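시뮬레이션 평가 지원 티켓
제목: 식탁 장면 구형 물체 파지 과제, 재실행 시 성공률 불일치
분류: 연구 인프라 / 평가 재현성
프로젝트: Giris
평가 환경: Stevonholm
우선순위: 높음
상태: 해결됨, 후속 조치 1건 진행 중
접수자: Derek Entwistle
담당: Garside 시뮬레이션 지원팀

1. 접수 내용

Giris 프로젝트의 파지 정책 평가 과정에서 동일한 체크포인트와 동일한 난수 시드를 사용하였음에도 실행 노드에 따라 결과가 다르게 산출되는 현상이 확인되어 조사를 요청드립니다. 대상 과제는 식탁 장면에서 공을 집어 들어 유지하는 과제이며, 평가 묶음은 144개 에피소드로 구성됩니다. 기준 노드에서는 144개 에피소드의 판정이 반복 실행 간에 모두 일치하였으나, 신규 노드에서는 28개 에피소드의 판정이 기준 노드와 상이하였습니다.

해당 결과는 8월 내부 보고서의 비교표에 수록될 예정입니다. 원인이 규명될 때까지 신규 노드에서 산출된 수치는 인용을 보류하였습니다.

2. 재현 조건

정책 체크포인트: 학습이 종료된 최종본, 해시값 일치 확인
에피소드 길이 상한: 3,000 스텝
장면 구성: 가구 및 소품 배치 고정, 공의 초기 위치만 시드에 따라 변동
성공 판정: 공이 식탁 상판에서 분리된 상태로 지정된 스텝 수 이상 유지될 것
렌더링: 관측 입력용 영상과 기록용 영상을 별도로 출력

3. 1차 확인

지원팀에서 두 노드의 실행 환경을 대조한 결과, 시뮬레이터 버전, 물리 엔진 버전 및 정책 추론 라이브러리는 동일하였습니다. 장면 파일의 체크섬 또한 일치하였습니다. 관측 영상의 차이가 정책의 행동에 영향을 미쳤을 가능성을 검토하기 위하여 기준 노드에서 기록한 행동열을 신규 노드에서 그대로 재생하였으며, 이 경우에도 판정 불일치가 동일하게 발생하였습니다. 이에 따라 정책 추론 및 렌더링 단계는 원인에서 제외하였습니다.

행동열 재생 중 저장한 기록용 영상을 첨부합니다.

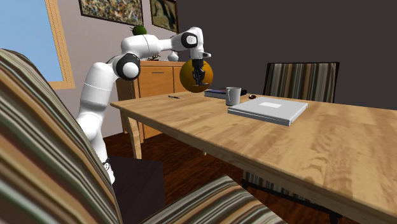 그림 1. 식탁 장면의 행동열 재생 화면. 두 손가락 그리퍼가 식탁 상판 위쪽에서 주황빛 노란색 공을 잡고 있는 시점.

기록용 영상만으로는 두 노드 간의 차이를 판별할 수 없었습니다. 이에 접촉 로그를 스텝 단위로 추출하여 비교하였습니다.

4. 원인 분석

접촉 로그 비교 결과, 두 노드의 궤적은 그리퍼가 공에 접촉하기 전까지 완전히 일치하였으며, 최초 접촉 이후부터 차이가 누적되었습니다. 가장 이른 분기는 73번 에피소드에서 관찰되었습니다.

신규 노드의 실행 스크립트는 공용 설정 저장소 Karen에서 물리 설정을 불러오도록 구성되어 있었습니다. 기준 노드는 동일한 설정을 장면 디렉터리 내의 로컬 사본에서 읽고 있었습니다. 두 설정 파일은 다음 두 항목에서 상이하였습니다.

가. 접촉 솔버의 반복 횟수 상한
나. 접촉점 정렬 옵션의 활성화 여부

접촉점 정렬 옵션이 비활성화된 경우 접촉점의 처리 순서가 스레드 할당에 따라 달라질 수 있습니다. 구형 물체는 손가락과의 접촉 면적이 작아 처리 순서의 영향이 파지 유지 여부에 직접 반영되는 것으로 판단됩니다. 동일한 정책으로 수행한 상자형 물체 과제에서는 판정 불일치가 발생하지 않았습니다.

체크섬 대조에서 본 차이가 검출되지 않은 이유는 대조 대상이 장면 파일로 한정되어 물리 설정 파일이 포함되지 않았기 때문입니다.

5. 조치 사항

가. 신규 노드의 설정 경로를 기준 노드와 동일한 파일로 변경하였습니다.
나. Karen 저장소의 물리 설정을 기준 설정으로 갱신하고 변경 이력을 기록하였습니다.
다. 평가 시작 시 실제로 적용된 솔버 설정 전체를 결과 파일에 함께 저장하도록 실행 스크립트를 수정하였습니다.

조치 후 신규 노드에서 144개 에피소드를 다시 실행하였으며, 모든 판정이 기준 노드와 일치하였습니다. 행동열 재생 시험에서도 접촉 로그의 차이가 발견되지 않았습니다.

6. 접수자 회신

조치 내용을 확인하였습니다. 재실행 결과를 기준으로 비교표를 다시 작성하겠으며, 기존에 신규 노드에서 산출한 수치는 폐기합니다. 다만 접촉점 정렬 옵션을 활성화할 경우 에피소드당 실행 시간이 증가하므로, 학습 단계에도 동일한 설정을 의무화할 것인지에 대한 지침을 요청드립니다. 아울러 보고서의 실험 방법 항목에 솔버 설정을 명시할 예정이오니 인용 가능한 설정 명칭을 회신하여 주시기 바랍니다.
Derek Entwistle

7. 지원팀 회신

평가 단계에서는 접촉점 정렬 옵션의 활성화를 필수로 적용합니다. 학습 단계에서는 프로젝트별 판단에 따르되, 적용 여부를 실험 기록에 명시하여 주시기 바랍니다. 설정 명칭은 Karen 저장소에 등록된 기준 설정의 태그를 그대로 사용하시면 됩니다.

후속 조치: 체크섬 대조 범위에 물리 설정 파일을 추가하는 작업은 별도 티켓으로 등록하였으며, 완료 시 접수자에게 통지할 예정입니다.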